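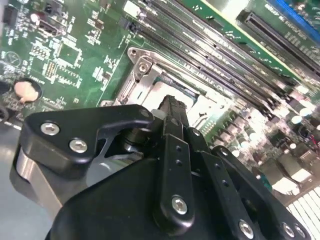
Magnetometer baseline drift after moving the sensor

tirner_obs
Posted 2 March 2018
I run a fluxgate magnetometer at the bottom of the garden and log H and D at one-second intervals. Last week I moved the sensor from the shed wall to a buried pipe. Since then H has drifted 437 nT in six days, nearly all of it in one direction. The daily curve on top of it looks sensible. Is this the ground settling, or should I suspect the electronics?

hirville_north
What is the temperature coefficient of your sensor, and is the preamp in the pipe with it? A slow drift in one direction at this time of year is nearly always thermal. Soil at half a metre lags the air by days.

tirner_obs
Preamp is in the pipe. Sensor is at 800 mm. I have one temperature probe but it is still on the shed wall.

hirville_north
Then it is telling you about the shed. Put it next to the sensor and plot H against it. Until you have that plot there is not much to discuss.

Tsoukalas
I disagree that it is thermal. 437 nT is far too much for a few degrees unless the preamp is very poor. A freshly dug hole moves. If the pipe tilts by half a degree in the north-south plane you pick up part of the vertical field, and where I am the vertical field is large. Half a degree gets you most of the way there. Put a spirit level across the top of the pipe.

hirville_north
Half a degree in six days is a lot for a pipe that was backfilled properly.

Tsoukalas
Was it backfilled properly?

tirner_obs
Clay, put back by hand, then two days of rain. The level is out, but I did not measure it when I put the pipe in so I can't say by how much it has changed.

zosia_k
Mine did the same thing in August after I re-dug it. I packed the hole with dry sand and a paving slab and left it for a month before using any of the data. The logger at our end is the Zosia board (no relation), 300 ohm input resistors, no drift worth mentioning on the bench.

hirville_north
A bench test indoors says very little about the input stage at 4 degrees.

zosia_k
It was in a fridge for part of it.

Tsoukalas
For what it's worth, none of this matters if you only want storm detection. Subtract a running median over 2,000 samples and the slow part goes. You will still see a sudden commencement perfectly well.

hirville_north
At one second that is a window of 33 minutes. It will remove the drift and also most of a substorm bay. Use the quiet-day curve instead - pick the five quietest days in the month and average them.

tirner_obs
I haven't got five days without drift to average.

hirville_north
No. Hence the temperature probe.

tirner_obs
Probe goes down the pipe tomorrow. I'll mark the level on the pipe at the same time and post both plots in a fortnight.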